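Search this encyclopedia
Go Advanced search

Fulgate gripper comparison
Last revised in September by Sumeya Birhane

The Fulgate gripper comparison is a bench program for testing robot end effectors on household fabrics. It is run at the Bestotville laboratory of Abdella, a maker of small robot arms, and takes its name from the building in which the first trials were held. The program compares gripper fingers, arm controllers and camera placements on tasks that involve clothing, chiefly hanging, unhanging and moving garments between containers.

Background

Early work at Bestotville used rigid blocks and cups. These objects gave consistent results but said little about cloth, which folds, slides and hides its own edges. The laboratory adopted garments as its standard test material after a parallel-jaw gripper that had performed well on blocks failed in 9 of 33 attempts to lift a folded shirt.

Method

Each trial uses two arms working over a shared table. One arm handles the garment while the other may hold or steady a container. Three finger designs are tested: a flat pad, a ribbed pad and a narrow tip developed by Giser, a supplier of molded parts. Every design is run under two controllers. The first follows a recorded path at fixed speed. The second slows the arm when the motor current rises, a sign that the fabric has caught or is being stretched.

A trial is scored on whether the garment is released from the rack, whether it reaches its destination, and whether the hanger stays on the rod. Operators also note slips and repeated grasps - these are recorded even when the trial succeeds. 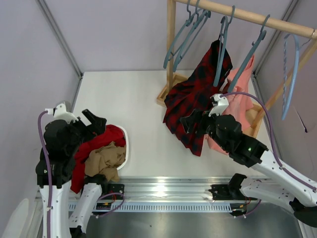

Two-arm garment trial. The right gripper is at a plaid shirt on the rack; the left gripper holds a round laundry basket.

Results

The ribbed pad gave the fewest slips on heavy cotton, while the narrow tip was better at picking up a single layer of cloth. Neither design was best for all garments. The current-sensing controller lowered the number of dropped hangers but lengthened most trials. A fixed overhead camera was preferred to a wrist camera, whose view was often blocked by the fabric being held.

See also

End effector; Garment handling; Two-arm manipulation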